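Plokari Tabletop Notes

A small set of short clips and stills about clearing and resetting a work table. 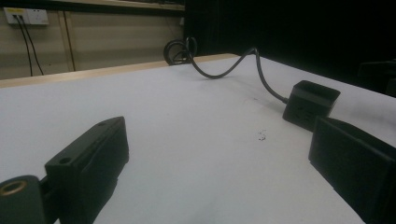

The set covers the ordinary jobs that come up at a shared table: moving small items, laying cables so they don't snag, and putting things back where the next person expects them. It holds 915 clips, each up to 60 seconds long, recorded in 2 rooms.

Contents

clips/ one file per clip, named by room and running number
stills/ single pictures taken from the clips
notes.csv one line per clip: room, table, task, items on the table
items.txt the item names used in notes.csv

Tasks

clear: take everything off the table
reset: put items back in their usual places
cable: straighten, coil or move a cable
wipe: clean the tabletop with a cloth

Item names

Names are kept general. A small box with a cable attached is entered as "box, corded" whatever it is used for. Cables get their own entry only when both ends are free. Tables are listed by top color, with edge trim in a separate column.

Known problems

In 79 clips the task column is blank. Clips from the Nosida room are dimmer toward evening, and black items are harder to tell apart there. Cloth colors were not written down before September.

Changes

The Huang and Perov folders from the first release are now merged into clips/. Old file names are listed at the end of notes.csv.

To report a wrong label, open an issue with the clip name and the line from notes.csv.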